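4/12/19
By Petro Nazarenko

Hello everyone at the Mokoena Fund,

Spring report time! I know the form asks for one page, and I know I went over last time too, but there's a lot going on with the ferry book and I'd sooner tell you too much than leave you guessing.

The short version is that the interviews are nearly done, the typing up is behind, the money is fine except for one thing I'll get to, and I still think we'll have a book in people's hands in October.

Interviews first. We now have 18 recordings with people who worked the Flustmont ferry, rode it to school, or grew up in a house where somebody did. When I wrote the application I thought we'd get deckhands and ticket sellers and that would be the book. What we've got is much more of a mix (a woman who delivered eggs across the river every morning before first grade, two brothers who disagree about which of them fell in, a retired dentist who proposed on board and had to wait until they docked to get an answer because she wanted to think). The two brothers were recorded separately and I'm going to print both versions side by side. They've each agreed to this on the condition that theirs goes on the left. I haven't solved that yet.

The sound is good on nearly all of them. The first few in the winter were done at people's kitchen tables and you can hear every refrigerator in Flustmont. Since February I've been asking people to come over to Trodby instead, to the room we rent by the half day. White walls, wood floor, a bit of an echo, but only a small refrigerator. People sit down and take a minute to look around and then they talk. I've started bringing a rug to help with the echo - it lives in the trunk of my car now and smells like it.
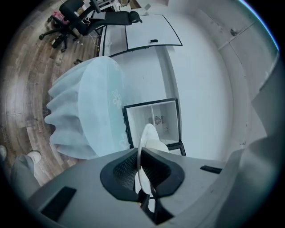 The room in Trodby, with the cover on the round table.

Typing up is where I'm behind, and I'm not going to dress it up. 13 of the recordings are typed and checked, and the others are sitting on my hard drive looking at me. I badly misjudged how long it takes. Everybody over eighty talks about the river using names for places that aren't on any map I can find, so I'll type "past the Old Lady" and then spend an evening finding out whether that's a rock, a sandbar or somebody's grandmother. (It's a bend just below the Flustmont landing. There's a Little Old Lady too, farther down, and I've got three people who put it on opposite banks.) I've been keeping a list of these names as I go, and I'd like to put it in the back of the book with a hand-drawn map. It wasn't in the plan you approved but it won't cost anything extra except a couple of pages, and I think it may be the part that people in town argue over the longest.

To catch up, I've blocked out my mornings through the end of May and I've stopped taking on new interviews, with one exception. There's a man in his nineties who fixed the engine during the last years of the crossing and who has said no to me twice. In March he called me himself, talked for half an hour about diesel, and hung up before I could ask about a date. I'd like to keep that door open. If he says yes, I'll go to his house, refrigerator and all.

On to the book itself. Vokberg, the printers we picked in the fall, have sent a sample with our paper and our type size, and I'm very happy with it. It feels like something you'd keep. I took it around to a few of the people in the recordings and the main comment was that the type should be bigger, so I've asked for bigger. That pushes the page count up, and the layout I have so far already runs to 44 pages with several chapters still missing. I'm now cutting, which I hate. The dentist's story used to have a long part about parking, and it doesn't anymore.

We still need a cover. I'd been counting on a photo of the ferry in winter with ice along the landing, which everyone in town remembers seeing on the wall at the old bank. The bank closed, the wall is a phone shop, and the photo has gone somewhere. I've put a note up at the grocery store and one at the library. So far I've been offered four photos of other ferries. One of them is really lovely and I was tempted for a whole weekend, but people would know!

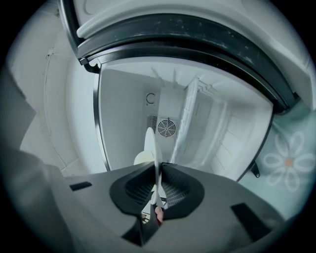 Also taken in Trodby.

Money. You asked for a plain account of where we are, so: interview costs came in under what I'd set aside, mostly since hardly anyone would take gas money from me. Room rent is on track. The printing deposit is paid. The one thing I need to ask about is the 2,000 dollars we set aside for the launch evening. The plan was to hold it on the landing itself, with a tent. The landing is being rebuilt this summer and the town can't tell me if it'll be open again by October, and I don't want to put down a deposit on a tent with nowhere to stand it. The school gym in Flustmont is free that month and costs almost nothing. What I'd like to do is use the gym, keep part of the money for food and chairs, and move what's left over to printing so the bigger type doesn't eat into the number of copies. I need a yes from you before I can move it. An email is plenty, but I do need it by the end of this month, when Vokberg wants a final count.

A few smaller things while I have you. The release forms are all signed, including the one I told you was missing in the winter report (it was in the rug). The library in Flustmont will keep a full set of the recordings and has a listening desk where people can sit with headphones. I've also had a teacher ask if her sixth graders could read parts of it before it's printed, and I said yes on the spot. They're getting the egg chapter first. She's going to have them write down any word they don't know, which should help me with the list in the back.

My next report is due after the summer and I expect to send page proofs along with it. If any of you would like to hear a recording before then, call me in the afternoon, once I'm done typing, and I'll play you some of the brothers.

All the best,
Petro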